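5 May 2018
By Rhiannon Gronow

Brown tabletops, quick version. Crumbs off first, dry cloth. Then damp cloth, wrung out hard, 2 passes. Buff dry strait away or it streaks. Sticky ring? Warm water, drop of dish soap, wait 3 minutes, wipe. No scouring pads!! Cables: wipe under them too, dust lines up along there. Check from the side for smears.
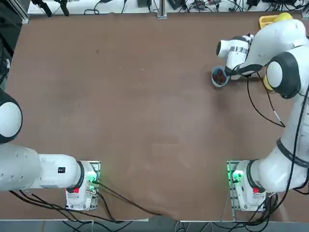

Girnby Workshop Club, Bench & Table Team

Clear the middle first, edges last. Loops hanging off the front, clip them up befor you sweep.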